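Lovside FAQ: pose tracking and replay

Last touched in April. Some answers are short because we keep getting the same ones in chat. If yours isn't in here, open an issue.

What does Lovside do?
Takes the raw streams from a pair of hand-held grippers, works out where each gripper was, writes trajectories a planner can use. No motor control. That part lives in Gallach.

So what is Gallach then?
The controller side. Reads Lovside trajectories, checks reach and joint limits, retimes them, sends them to the arms. You can run Lovside without it, lots of people do. The other way round is not much use.

Do I need both grippers tagged?
For two-handed work, yes. The cube on each one is how we get the left-to-right transform. One tagged gripper = one good trajectory and one that drifts on its own.

Can I print my own cubes?
Yes. Matte paper, flat faces, no bubbles under the sticker. Measure the printed tag with calipers and put that number in the config. Don't trust the printer's scaling.

My poses jump when one hand crosses in front of the other.
Marker dropped out of view, came back, solver picked the flipped solution. Set flip_guard to on. It's off by default in version 3 and older. If it still jumps check your exposure, motion blur does the same thing.

How long can the cube be hidden?
We bridge gaps up to 7 frames. Past that the segment gets split and you have two short episodes insted of one long one. You can raise the limit. We don't reccomend it, the filled-in part gets smooth and wrong.

Does the head camera matter?
Not for single-hand pose. For two hands it helps a lot, both cubes usually in view at once. Also the only stream with enough background to relocalize after a bad gap.

Why does SLAM get lost near appliances and plastic wrap?
Shiny stuff. Reflections move when you move, so the features aren't fixed to anything. Dark flat tops are bad too, nothing to grab onto. Keep some clutter in view: boxes, bottles, stair treads, whatever. Do the mapping pass slowly, before the task, and look up at the ceiling once. Light fittings make decent landmarks.

People walk through the background. Problem?
Usually no. The outlier step throws moving points away. Somebody standing right up close and filling half the image, yes, that can break it. Mask them or redo the take.

What are the Ulten and Gallach profiles in the config menu?
Ulten is the planner preset for tight spaces, slower, more collision checks. Gallach is the plain one. Start with plain.

How big is the test set?
1,516 episodes, 995 of them two-handed. The rest are single arm. The split file is in the repo, please don't reshuffle it and then compare numbers with ours.

Replay on the arm is offset by a constant amount.
Tool-center offset. Rerun the hand-eye step, check you didn't swap left and right. Most reports of this are swapped left and right.

Replay is fine at first and then lags.
Clock drift between streams. Turn on resync. If you recorded without timestamps we can't help, sorry.

What should a usable view look like?
Cube faces sharp enough to read the pattern, plenty of fixed background behind. Compare yours with these.
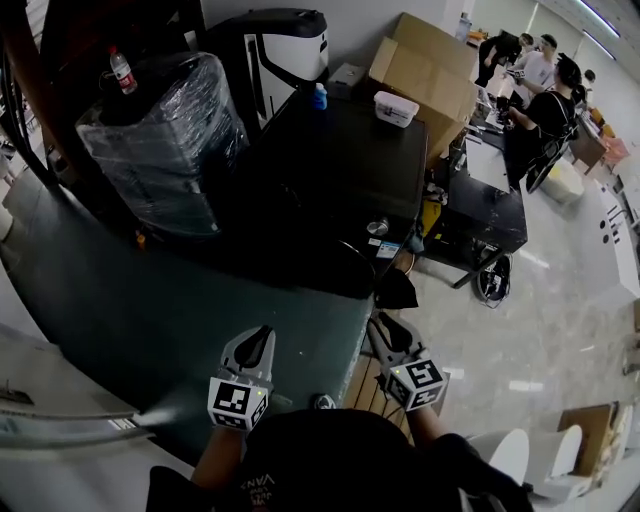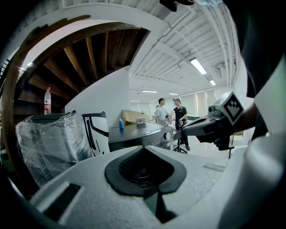
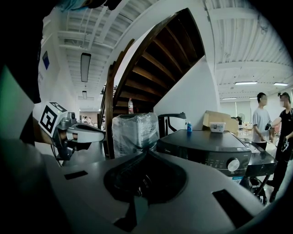 Same room in all three. Top: head view, cubes on both grippers. Middle and last: gripper views, other gripper's cube in sight.

Can I cite this?
Yes. Use Tamošiūnaitė, Lovside, plus the version you ran. Keep the accents pls.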